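By Segundo Henao
October
4 min read

My mother kept rice in an old paint pail with a tight lid, and she never once ran out without knowing it two days ahead. I keep mine in the bag it came in, folded over and held with a clip. I find out it's empty when the water is already boiling.

I think most of us buy too many kinds of food and store them badly. My cupboard in Flavham had 30 open packages in it when I cleared it last month, and four of them were lentils. I had been shopping for a kitchen I couldn't see into.

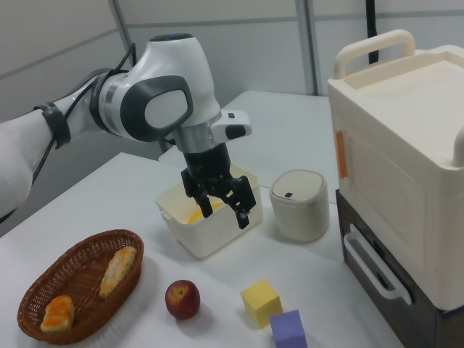

A white container and a small lidded canister on a white tabletop.

The usual advice is to buy a matching set of jars. I looked at one that cost $400 — more than I spend on groceries in a month. Any clean tub with a lid will do. Write the name and the month on masking tape and put the new food under the old.

Some friends say this is fussy, and that a little waste is the price of a busy life. I don't agree. Filling the containers takes me 40 minutes every few weeks, and I used to lose more time than that on extra trips to the store.

I still have one bag of lentils left. It's soup again tonight.

Contact the editor | © Natunden | Back to top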